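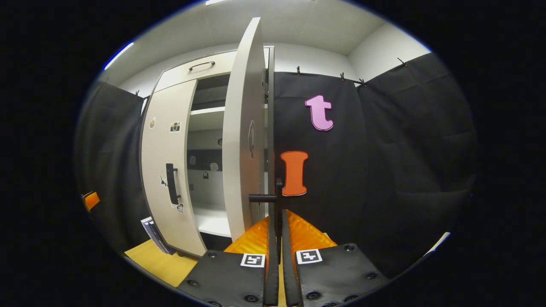 About Larkby

Larkby is a small company that sells storage furniture for rented rooms, studios and classrooms. We started because Ming-te Ho had bought a third cabinet in as many years and was sick of reading that each one would change her life. None of them did. One of them wouldn't close.

We are suspicious of most of what gets written about storage, including some of what we used to write ourselves. A cabinet is a box with doors. If you own too much, it will be a full box with doors. We can sell you a decent one and tell you where we think the money is wasted, and that is as far as we go.

What we look at

Plain white cabinets are most of our trade. People ask why we don't carry more colors. We tried two, a green and a kind of mustard, and they came back. White goes with whatever you already have, and in a room with black curtains and big bright letters pinned up on them it minds its own business.

Handles matter more than the catalogs admit. We like a dark handle on a white front: a bar across the drawer, an upright one on the door, both easy to find when your arms are full. Push-to-open fronts look clean in a showroom. We have yet to meet a family that still likes them after a winter.

Open the door all the way before you buy. A tall door takes up a lot of room when it swings, and the drawings never seem to show it. Jasper Lambrechts, who does our measuring, keeps a strip of cardboard cut to the width of a door and lays it on the floor of every room he visits. He has talked more people out of a sale with that cardboard than we would like.

Stickers and labels

We get letters about labels. Some schools swear by little picture stickers, a camera here, a padlock there, on the door and on the back wall inside. Fine. Small children can't read and pictures help them. But a sticker on the back wall disappears as soon as you put a box in front of it, so don't expect it to do the job alone.

Who we are

There are two of us, plus help in July when the schools order. We have a showroom at Hukholm and a storeroom behind it with space for about 200 flat packs. The Trellelari range is our own. The hinges come from De Graaf, and we changed to them after too many complaints about the old ones.

We don't do sales, bundles or loyalty points. Returns are accepted for 30 days if the thing is still in one piece – if you have already drilled it, call us first and ask for Jasper.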